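How to sort out the odds-and-ends drawer (and keep it sorted)

Every house I have ever lived in has had one of these drawers, and I dare say yours does too. Mine holds dead batteries, string, takeaway menus from a place that shut years ago, and a key to goodness knows what. I put off tackling it for ages – then one wet afternoon in April my friend Marjan came round, we put the kettle on, and it was done before the second pot!

Before you start

You will want a clear bit of table, an old towel to tip things onto, a damp cloth, and 4 small boxes or tubs. Shoe box lids do very nicely, and so do the little trays that mushrooms come in, once they have had a good wash.

Step 1: Empty the lot

Take the drawer right out if it will come, and tip everything onto the towel. Don't be tempted to leave the "good" things in at the back (I always am). Wipe the drawer and leave it to dry while you get on.

Step 2: Make your piles

Go quickly here and try not to read any old letters. I make one pile for things I use every week, one for things I use now and then, one for things that live somewhere else, and one for the bin or the charity shop. Old batteries want keeping apart from the rubbish, as many supermarkets have a collection point for them.

Step 3: Give the puzzlers a home of their own

There will be bits you can't place, such as a stray screw or a plastic clip off something. Drop them all together in one container and write the date on a scrap of paper tucked inside. Mine still says 11/18/24, so I am overdue a look myself.
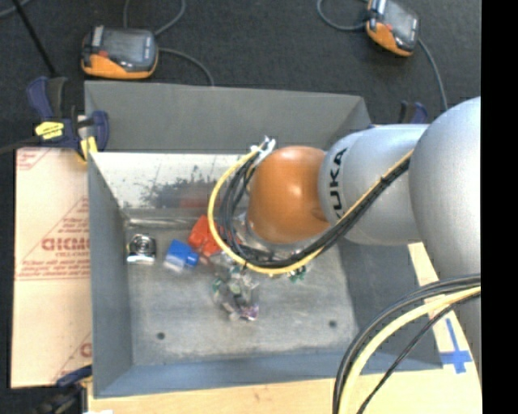
Step 4: Put things back

Things you reach for most go at the front, in their tubs, and the rest behind. Fold a bit of card under any tub that slides about when you open the drawer. Long things like rulers and scissors can lie along one side, points to the back please, and the string is much better behaved if you wind it round an old cotton reel first.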